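Relatório de progresso do projeto Ondidano
Bancas de rua para crianças dos 8 aos 12 anos
Para: Bríd McGrath, Fundo Ó Ceallaigh
14 de novembro de 2020

Cara Bríd,

Prometi-lhe um relatório de duas páginas e já sei que vou passar um bocadinho, porque o verão e o princípio do outono foram cheios e há coisas que não cabem numa tabela. Peço-lhe a paciência do costume e um chá ao lado.

Quando lhe escrevemos em abril, tínhamos o dinheiro aprovado, uma lista de espera e muito pouca certeza de que os miúdos pudessem sequer pôr uma mesa à porta de casa. Acabámos por mudar o plano. Em vez da feira grande no largo, fizemos bancas pequenas, uma ou duas por rua, com os vizinhos a passar à vez e um frasco para as moedas na ponta da mesa (o frasco foi ideia da Fátima, que tem nove anos e vende marcadores de livros). Perdeu-se a festa, é verdade, e alguns pais ficaram com pena. Mas ganhámos gente que nunca teria ido ao largo, sobretudo os mais velhos, que compravam da soleira e ficavam à conversa.

Até ao fim de outubro montámos 80 bancas, com 70 crianças inscritas, algumas das quais quiseram repetir. Venderam limonada, pulseiras, desenhos, pés de manjericão em copos de iogurte, banda desenhada usada e, num caso que deu que falar, conselhos (a cinquenta cêntimos, com desconto para irmãos). O total apurado foi de 374 euros. Cada criança ficou com o que ganhou e decidiu em casa o que lhe fazer. Houve quem gastasse tudo em gelados na mesma tarde, e nós não nos metemos.

Do subsídio gastámos até agora 3616 euros. A maior fatia foi para as mesas dobráveis e os toldos, que ficam para os próximos anos, e a seguir vêm o seguro, as tintas e o cartão para os letreiros e o pequeno pagamento às duas monitoras. As faturas seguem em envelope à parte. O seguro custou mais do que tínhamos previsto; compensámos com a impressão dos cartazes, que deixou de ser precisa quando a feira grande caiu.

As sessões de preparação correram melhor do que eu esperava, tirando a primeira, em que falei demais. Queria explicar-lhes custos e lucro e ao fim de dez minutos tinha metade do grupo debaixo das cadeiras. Na segunda levámos limões, açúcar e um talão do supermercado e pedimos que fizessem eles as contas ao copo. Discutiram quase uma hora se a água da torneira se paga! A partir daí deixámos de ter guião e passámos a ter ingredientes.

Nem tudo correu bem. No bairro da Namley tivemos queixas por causa do passeio ocupado e fomos lá pedir desculpa, de porta em porta, com as crianças. Na Rua do Forno choveu nas três datas marcadas e as bancas acabaram por se fazer numa garagem. E há duas famílias que se inscreveram e depois deixaram de atender o telefone; gostava de perceber porquê antes de abrirmos novas inscrições.
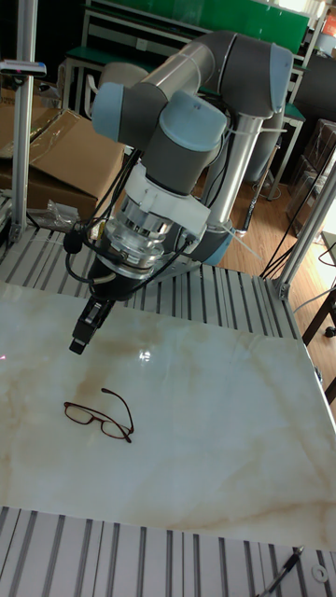
Os letreiros continuam a ser a parte de que os miúdos mais gostam, e também a que mais tempo nos leva. Cada um pinta o seu, em cartão, com letras que se leiam do outro lado da rua, e não há dois iguais. Para a próxima ronda queremos propor uma cor comum, só numa barra ao alto, para que quem passa perceba que as bancas pertencem ao mesmo projeto. As monitoras inclinam-se para um azul-claro como o das tampas nas articulações daquele braço cinzento, que se vê bem e deixa ler letras escuras por cima. O Timau, o nosso grupo de pais, preferia amarelo. Vamos pôr as duas à votação entre as crianças e aceitar o que vier.

Até à primavera, o plano é guardar o material, fazer uma sessão por mês com quem quiser continuar e preparar um caderninho com as receitas, as contas e os melhores letreiros. Não pedimos reforço de verba. Pedimos apenas que o saldo possa transitar para o ano que vem e que nos diga se prefere receber o caderninho em papel ou por correio eletrónico.

Fico a dever-lhe uma visita e um frasco do doce de abóbora que o Tomás vendeu na última banca. Guardei um para si.

Com um abraço agradecido,
A coordenação do Ondidano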